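Keeping the Surkton Local History Collection open
Published May 29, 2024

When Fadime Karabulut took charge of the local history collection at Surkton Library in March, the reading room was open 22 hours a week and the waiting list for research help stood at 101 requests. The list is shorter now, and she is careful about how she explains that.

"Most of it was sorting," she said. "A good many people had asked the same thing in different words. They wanted to know who had lived in their house."

The collection holds 4,000 items, including rate books, school registers, shop ledgers and the papers of the former Lazăr bakery. Ms Karabulut trained as an archivist and worked in council records before joining the library. She described the change as moving from a place where the public seldom visited to one where they arrive before the doors open.

Asked which records are used most, she named the rate books. "They are dull to look at and people love them. You can follow one address through the years and see the owner change, then the trade, then the name of the street."

The library has also begun lending its upstairs rooms to community groups outside reading hours. Ms Karabulut supported the decision, although it meant moving the map cabinets to the ground floor.
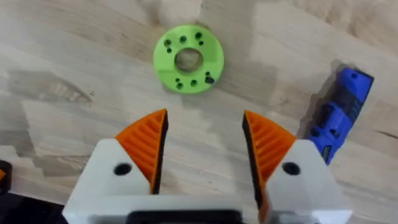 A lime-green 3D-printed ring on a wooden tabletop.

Her colleague Ataberk Şimşekoğlu manages the oral history program, which records the memories of long-term residents. He joined the conversation for its second half and spoke mainly about consent. Each speaker receives a typed copy of the recording and may withdraw any part of it before it is added to the catalogue.

"We have had people take out a single name," Mr Şimşekoğlu said. "One gentleman took out a whole chapter about the Molari Street flood and then rang back to ask for it to be put in again. That is his right, both times."

Recordings are made in the speaker's home where possible. Interviews generally run for 2 hours, with a break, and family members are welcome to sit in. The program is now seeking residents who worked at the Fiklow cannery, particularly on the night shift, which is poorly covered in the written records.

Ms Karabulut's own priority for the coming year is the shop ledgers. Several have damaged spines and cannot be issued to readers until they are repaired. She would also like to see the catalogue cards typed up in full.

"The cards are in five or six people's handwriting," she said. "I can read four of them."

Residents wishing to use the collection or take part in an oral history interview should enquire at the ground floor desk.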